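How do I find out why a judicial nominee's hearing got postponed?

Asked by Bethel Alemayehu

Our state senate was supposed to hold a confirmation hearing in March for Judge Zila. Now the calendar says "held at call of chair" and the clerk's office told me to check the calendar. I have checked the calendar. Is there a record of the reason somewhere, or do I just live like this?

3 answers

Noémi Major
"Held at call of chair" means the chair can bring it back whenever the chair feels like it, including never. No reason has to be given. What you can get is the written testimony. In Drovdale ours ran to 364 pages, of which 116 were the same form letter. Ask the clerk for the nomination file by number, in writing. Phone calls evaporate.

lorkell44
they postponed it because they don't have the votes. they never have the votes. next question

Mohammadi
Both of the above, more or less. If you want paper, try it in this order:

1. Look up the nomination number in the senate journal. It's under the governor's messages, where no sane person would look.

2. Send a records request to the chair's office for scheduling letters. Legislatures love exempting themselves from records laws, so expect a polite no.
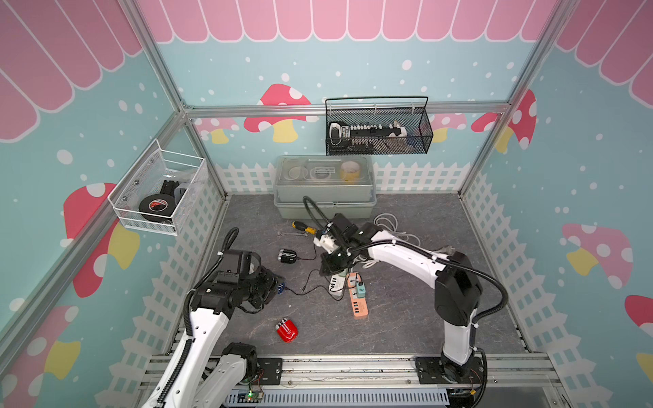
3. Send the same request to the governor's office, which got copies of most of it and often has fewer excuses. I paid 44 dollars in copying fees and got a very nice cover letter.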